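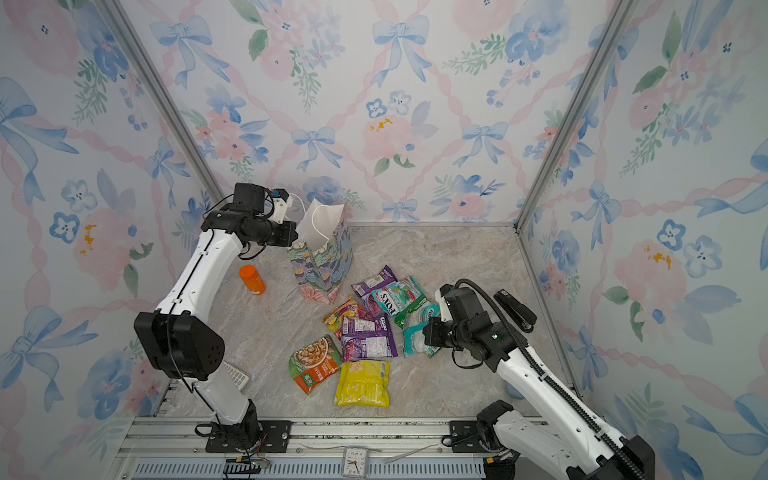
One reader over on Amadi Street wrote to tell us that a gift bag is a loan, and that she has felt this way since at least the last recession. She would like her blue one back. She gave it to a neighbor in June with a candle in it, the candle has presumably been burned by now, and she sees no reason for the bag to remain at large.

We printed two paragraphs on gift bags in the last issue, mostly to fill a hole left by the plumbing column, and it drew more mail than the parking changes did. So the subject gets a whole item, and anyone who was waiting for part two of the plumbing column will have to live with the drip until the new year.

The mail falls into camps. The largest is made up of people who have not bought a gift bag in years and who regard the rest of us as marks. They keep a bag inside a bag inside a bag, usually on the closet floor next to the vacuum cleaner. They peel the tags off with steam. One of them irons the tissue paper on the low setting and wants it known that a dish towel goes between the tissue and the iron, and that anyone who skips the towel deserves what happens.

Then there are the buyers. A buyer will pay $4.51 at the Doketti stationery counter for something that is going to be looked at for the time it takes to cross a living room. We don't judge. Without the buyers there would be nothing for the keepers to keep, and the whole system would run down in a few winters, with everybody on the block handing each other the same limp penguin.

A smaller group holds out for wrapping paper and thinks bags are for people who have given up. Their letters were the longest. They have a point about the sound, and about children, who have never once enjoyed pulling a sweater out of a bag by its shoulder. They were quieter on the subject of wrapping a tricycle.
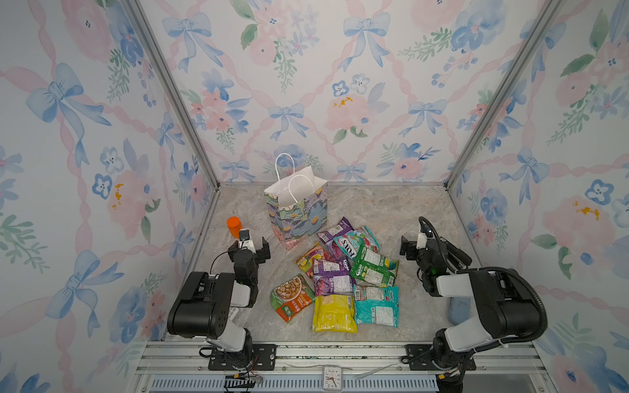
Floral bag at the back, snack packets in a pile.

Food is the thing a bag does best, and on that there was close to peace. You cannot wrap assorted snacks. You can try, and what you get looks like a pillow somebody has lost a fight with. Put the same snacks in a bag, with a little tissue on top to slow people down, and it passes for a thoughtful present, even when every item in it came from the shelf beside the register at 5:51 in the evening.

There's a method to it, if you want one. Heavy things go in first. Anything that crushes goes near the top, and anything you'd like to be thanked for goes at the very top, where it can be seen from the doorway. Turn the packets so the names face the same way if you are that sort of person. Don't fill past the point where the handles meet – a bag with its handles straining apart says you bought the small one to save 60 cents, and everyone at the party will know, having done the same.

A word on bottoms. The cardboard rectangle in the base of a better bag is meant to be there. People take it out, thinking it is packaging, and then write to us about a jar of chutney on the front steps. If yours is missing, cut one from a cereal box. Plain side up, please.

Now to manners, where the trouble is. Our correspondents want to know whether you may reuse a bag within the same family. You may, and in some families it would be odd not to. One household on the Skurnix side of the creek has passed a single silver bag back and forth between two sisters for so long that the present is now considered the lesser half of the exchange. They write the year on the inside of the base in pencil. The bag missed one Christmas, in a move, and we gather it was discussed.

Outside the family you need to be more careful. The rule we'd suggest is that a bag shouldn't go back to the person it came from unless both of you are in on it. Check for the tag. Check inside, too, right down in the corners, as a past recipient of a gift card that was worth $1.45 and made out to somebody else's nephew would like to remind you.

May you ask for the bag back? The letter at the top says yes. We say you may stand near it. You may remark that it folds flat. If you are the host, you may gather all the bags up briskly while people are still at the coffee, as though tidying, and have them behind the bedroom door before anybody finds their shoes. Several of you admitted to this, and none of you sounded sorry.

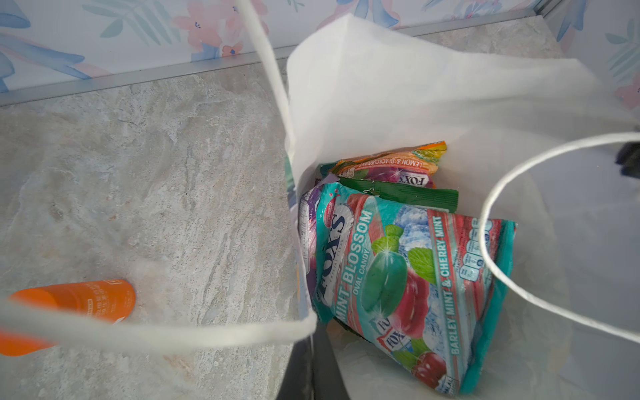 Mint Blossom candy in a white paper bag.

Plain white bags got a small but warm vote. They suit a birthday or a retirement, they don't argue with the tissue, and a child with markers can turn one into whatever the day calls for. Against them, they crease if you so much as mention creasing. Twisted paper handles will hold up nicely under candy. We would not trust them with a cast-iron pan, and we mention it with a particular cast-iron pan in mind, and a particular toe.

Flowers are safe nearly all year round, which is why the keepers prize them. A snowman has a working life of a few weeks. A bag that says Happy 60th has to wait for somebody to catch up with it, and in the meantime it takes up the same room as one you could use tomorrow. If you're clearing out, let the lettered ones go first. If you can't bear to, cut the fronts off and use them as tags, or tell yourself you will and put them back in the closet, as we have.
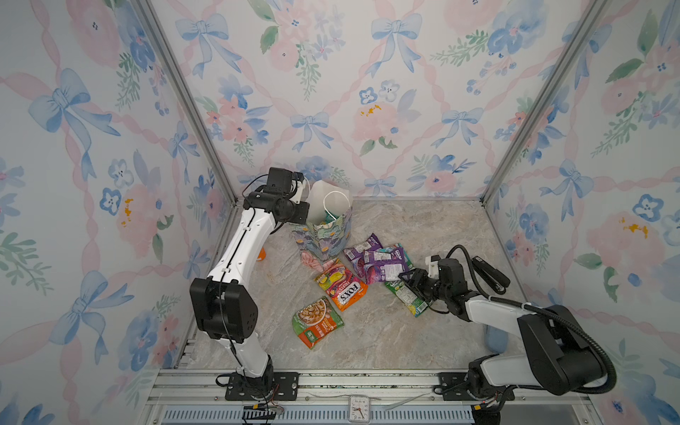 Glitter is its own problem and we'll be short with it. It stays on the hands and gets into the butter. Two bags that have been stored touching will both be glitter bags by spring. If you own one, give it to someone you see rarely, with something nice in it, and consider the matter closed at your end.

All of which brings us to the swap. The Onevari laundromat has agreed to let us have the folding table by the window on 28th December, from ten until the dryers get busy. Bring what you've collected, flattened, with the tags off. Take what you'll use. Tissue is welcome if it has been ironed or at least spoken to. No glitter, and nothing that has held fish.

The reader from Amadi Street will be there early. If you have a blue bag, medium, with a slight dent in one corner, you might bring it along and leave it toward the end of the table. You don't have to say anything.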